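Ralbridge Library talk – my notes, big print please

Hi everyone, thanks for coming out on such a miserable evening. Can the people up the back hear me? (Wait. Fix mic if not.)

So I'm going to talk about keeping old computers going, and mostly about the old tower under my own desk. I bought it second-hand when I started doing the newsletter for the Gilani neighbourhood group, and every April I tell my family I'm getting a new one, and every April I don't!

Start with the dust story. Lindiwe Mthembu brought me her machine because it sounded like a hair dryer. I took the side off in the backyard and got a grey felt blanket out of the fan, the whole thing in one piece. She wanted to keep it. Pause for the groans.

Dust is the boring answer to loads of noisy computers. Switch off at the wall, pull the plug, take it outside, soft brush, hold the fan blades still with a finger. Don't use the vacuum cleaner, I know you all want to.
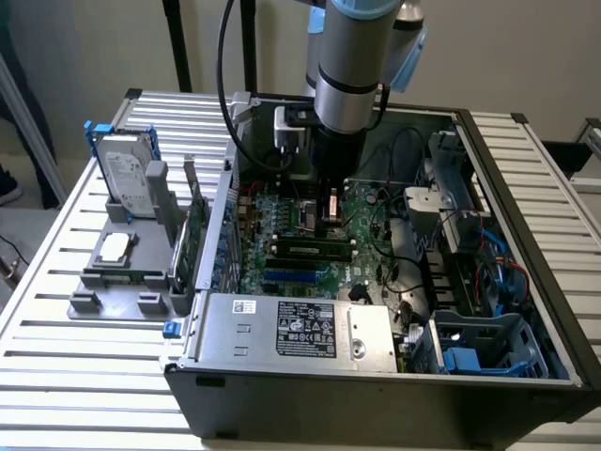

Next, memory. I paid 30 dollars for a second-hand stick and it's the best money I've spent on the thing. Before that I could make a cup of tea while my email opened. Take the old stick with you to the shop, or write down what's on the label, so you don't come home with the wrong kind like I did. Twice.

Then the drive. Ye-ji Gil talked me into a solid state one and copied everything across at her kitchen table while we ate her lemon slice. Go slowly on this bit, people always want to write it down.

Photos! Ask who has a backup. (Wait for hands, be nice.) I had 3086 photos of my grandkids and the dog in one folder, on one drive, for seven years. Makes me feel ill now. Buy an external drive, put it in your calendar, and keep it in a different room – or at your sister's.

When to give up: if the repair quote is 300 dollars, have a think and get a second opinion first. Chalerm Sangkhawat on Gundar Street will tell you straight. Wipe your drive before you give the old one away, please.

Questions, then tea. Remember to give the projector remote back to Orathai.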